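**Equipment planning meeting, 8 October 2019**

Rafia Rizvi took the chair and thanked everyone warmly for coming, especially those who had travelled over from Letville – the trains were no kinder than usual.

**1. Gripper fingers.** We talked at some length over whether the present pair will see us through to January. Plates are the main worry.

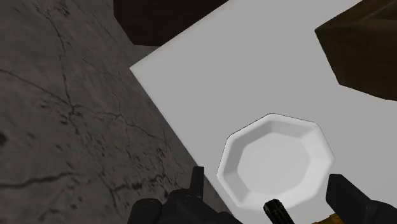
Brondis has quoted 564 pounds for a set of 6, and Juhász has yet to reply. Agreed to wait until the 17th and then order.

**2. Second arm.** Everyone would dearly like one, but Zevia can only offer a lease, and the budget is what it is.

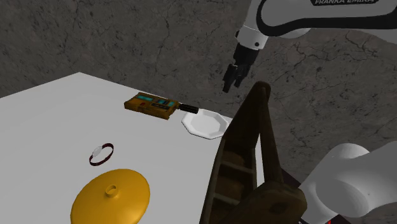
Rafia will ask Zevia for a shorter term and report back. Meeting closed at 4.15.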